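Lab handout 4: Wrist-view perception and a state machine for drive handling
Course staff: Anika Ferreira, Itsuki Tamura

We finally get to connect perception to motion this week, and I think it's the most fun part of the course! Bring your laptop with the Koval workspace built. Keep these wrist views of the drive task open while you read. In every one the gripper has hold of a blue part.

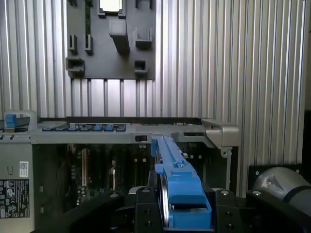
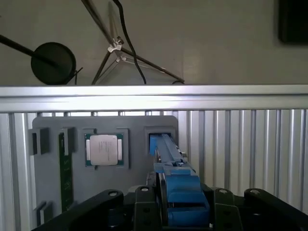
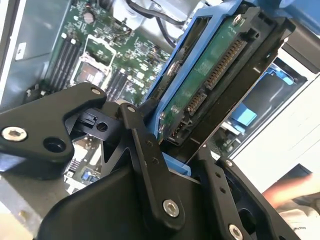
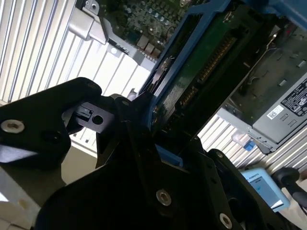
## 1. What the wrist camera is good for

Look at how much of each view is gripper. Those pixels tell us almost nothing about the workpiece, so mask them before you run any detector. The mask is a polygon in the camera frame, and it has to follow the fingers when they open or close.

The blue is a gift. A hue threshold in HSV gives you a usable first blob in a few lines of Python. Be careful, though: in the third view there's a second blue latch in an empty bay on the white panel, and a plain threshold will happily return both. Use the known finger position to pick the right blob.

Bare aluminum is the opposite kind of problem. The ribs in the first two views produce long parallel edges, lovely for estimating a direction and terrible for telling one groove from the next. If your matcher locks on one rib over, the pose looks perfect and is wrong by a full pitch.

## 2. Frames

Write the chain out on paper first (really, do it):

`T_base_part = T_base_wrist * T_wrist_cam * T_cam_part`

The middle term comes from hand-eye calibration. Collect 30 poses, keep 28 for the solve and hold out the rest to check it. Vary the wrist rotation a lot; pure translations leave the solve badly conditioned.

## 3. The state machine

1. `APPROACH`: position control, camera running at 10 Hz.
2. `ALIGN`: visual servoing on the masked blob plus two drive edges.
3. `CONTACT`: switch to force control along the insertion axis only.
4. `SEAT` or `BACK_OFF`: decided by force and depth together.

Every state needs a timeout and a named exit. Add `HOLD` as well, reachable from all of them, for when a person reaches into the workspace. A hand is entering at the right in the third view, and your planner should treat that as ordinary input. The hardware safety stop is separate and stays on.

## 4. For Thursday

- Run the Rivmont simulator for 100 trials with random offsets and log the exit state of each one.
- Plot lateral offset against exit state.
- Pick one `BACK_OFF` and explain it from the force trace.

Anel Cele has the lab open from noon. Push your branch before you come in.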